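Marmor für alle? Der neue Naturstein-Boom und seine Versprechen
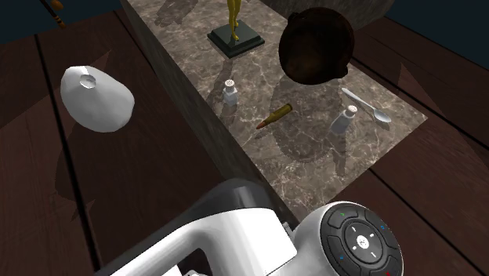
Braungrauer Marmor mit hellen Adern, darauf eine goldgelbe Figur auf dunklem Sockel (gerendert).

Seit Mai wirbt der Händler Kondoston damit, Naturstein sei »das ehrlichste Material fürs Zuhause«. Was das heißen soll, steht im Prospekt nicht. Dort steht ein Preis: 583 Euro pro Quadratmeter für die Linie Calton, Zuschnitt und Lieferung extra. Wer eine Fensterbank will, zahlt am Ende gern 33 Prozent mehr als gedacht.

Auch die Pflegehinweise sollte man vor dem Kauf lesen. Marmor ist kalkhaltig, Zitronensaft und Essigreiniger hinterlassen matte Stellen. Kondoston gibt zwar 10 Jahre Garantie, nimmt Säureflecken und Kratzer aber aus. Was bleibt dann noch übrig? Auf unsere Anfrage kam ein Link zum Prospekt.

Konkurrent Urquhart verlangt weniger, nennt aber bei fast keiner Platte den Steinbruch. »Europäische Herkunft« genügt uns als Angabe nicht. Und die Imprägnierung von Pikimo, die beide Händler mitverkaufen, soll nach nur einem Auftrag »dauerhaft« schützen. Im Kleingedruckten wird dann empfohlen, sie alle zwei Jahre zu erneuern.

Wer trotzdem kaufen möchte, sollte sich vorher ein Musterstück geben lassen und einen Tropfen Zitrone darauf ausprobieren.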